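Comparing two needle driver jaws on a bench-top surgical robot – which would you keep?
Asked by Augustina Frimpong on 2018-05-18
Tags: grippers, jaws, suturing, controllers

Hello all, I hope this is the right section, do move me if it isn't. I look after the practice bench in our training room and we have been trying two sets of jaws on the right-hand arm, the Nornell pair and the Bullgate pair, with everything else left alone. Same red synthetic pad, same thread, same curved needle, and Theophilus and I taking turns at the console so that neither of us gets too tired or too fond of our own technique!

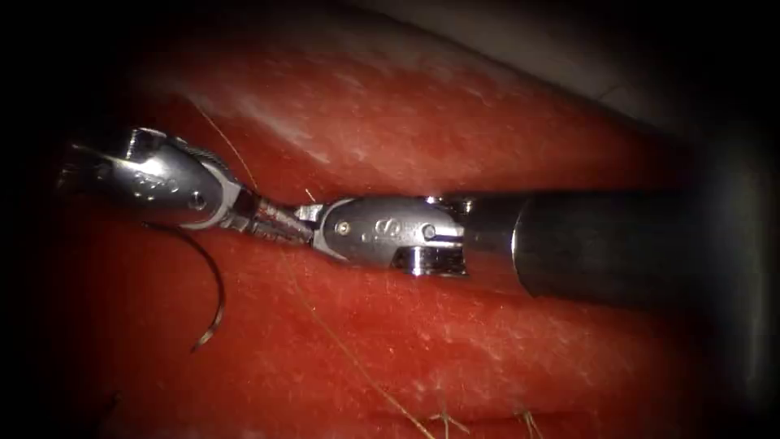

The Nornell jaws hold the needle nicely as long as I pick it up well back from the point. The trouble comes with the thread. When I let go of the needle and take hold of the strand to tie, it slides, and I find myself squeezing harder and pulling the pad about. The Bullgate jaws are kinder on the thread but they feel slow to open, and I can't decide if that is the jaws themselves or the controller settings. We have a Zorkex controller with the grip limit at 300 and we did try 600 for one afternoon, which helped the slipping and made everything else worse.
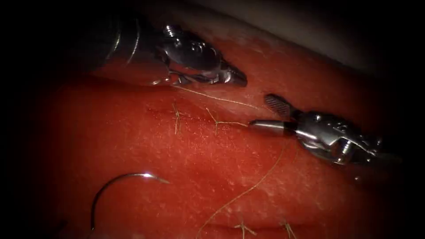
Tying practice on the red pad, needle parked at lower left.

Has anybody compared these two properly? A spare Nornell set is quoted to us at 1695 and I would like to be sure before I ask for it. We have until September to choose, so there is time to test things if you have suggestions.

3 answers

Answer 1 (accepted)
Hello Augustina, what a nice clear question. We went through much the same thing with both sets, and my advice is to split it into two tests, because holding a needle and holding a thread are such different jobs that one score for both will only confuse you. For the needle, grip it, press the point gently into a scrap of pad and watch for it turning in the jaws. For the thread, clamp it, hang a small weight from it and note when it creeps. Do each one 29 times if you can bear it (we did, with a lot of tea) and swap jaws halfway through the morning.

On the slow opening – I'd suspect the controller. Ours has separate opening and closing speeds, and the opening one had been left low by whoever used it before us. Put the limit back to 300 while you look.

Answer 2
Quansah jaws. Never looked back.

Answer 3
I can't speak for the Bullgate set, but do check the cable tension at the wrist before you spend anything. A slack cable feels very like a poor grip from the console. I spent a good fortnight blaming my jaws for it and had very nearly sent them back.

Comment from Augustina Frimpong: Thank you all, this is so helpful. Theophilus Sowah has found the opening speed menu – it was under "tools", of all places – and we'll do the thread test next.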